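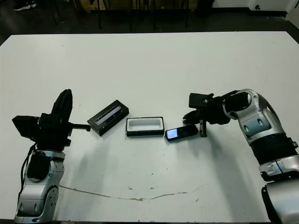
Parvaneh Najafi replied:
Putting the sprung panels straight onto the concrete won't work as you've drawn it. The Skurnow panels need a level base, 3 mm over 2 m at most, and a church hall slab of that age will not give you that. Get a long straightedge on it before you order anything.

grustetti_left wrote:
Second the straightedge. Ours was out by 11 mm near the fire door. We used self-levelling compound and lost a week of classes in October while it cured.

barre_tech wrote:
The slab was checked when the old lino came up. It's within tolerance except for a strip along the radiator wall, where there will be no dancing anyway. My question was about the vinyl on top. Drunonau do a 2 mm roll in 2000 mm width. Is that enough for ballet and tap in the same studio?

Parvaneh Najafi replied:
Ballet yes, tap no. Tap plates mark 2 mm vinyl within a term and the seams go first. Use a separate hardboard surface for tap and roll the vinyl back.

marley_or_not wrote:
Disagree. We run tap on 2 mm vinyl, 46 pupils a week, third year now. Scuffed, yes. No splits. Seams are hot welded, not taped, and I suspect that's the difference.

Parvaneh Najafi replied:
Welded seams mean a permanent floor. The OP shares the hall with a badminton club and has to lift it.

barre_tech wrote:
Correct, it has to come up every Friday. Taped seams only.

marley_or_not wrote:
Missed that. Then hardboard for tap, agreed. I still wouldn't roll the vinyl on a bare cardboard core, it takes a set. Use a rigid tube and roll it face out.

grustetti_left wrote:
Face in, surely? Our supplier's sheet says face in.

marley_or_not wrote:
Depends on the make. Ours curled at the ends when stored face in. Ask Drunonau.

barre_tech wrote:
Rang them. Face out, stored flat, room at 15 degrees or above for 30 minutes before taping. They also quoted a 50 mm tape, and said to leave a gap of 1 mm between rolls. Does anyone have experience of the Barajas tape? It is cheaper per roll.

Parvaneh Najafi replied:
It leaves residue if left down for more than a few days. For weekly lifting it should be fine. Pull it back low and slow, along the seam.

grustetti_left wrote:
White spirit shifts the residue but dulls the vinyl. Test a corner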